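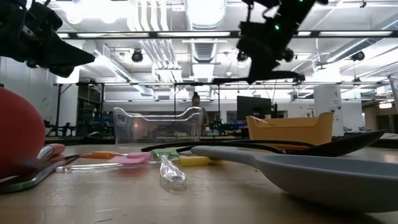 Can a robot put away kitchen utensils yet?
Posted 7/21/23 by Perkport

My utensil drawer is a disaster (spatulas, ladles, spoons, all in one heap) and I'd happily pay a machine to sort it into bins. Can I buy one, or am I dreaming?

Holzer77
Dreaming, sorry! I've followed this stuff for years and the ones I've seen do fine with a sponge or a ball. Thin flat spatulas lying on a table are murder to pick up, and clear plastic confuses the cameras. I'd guess up to 25 minutes for a drawer you could do in 3.

skitier
no. get a drawer divider

Starnotus
My robot vacuum ate a spoon in June so I vote no too. Love the thing anyway.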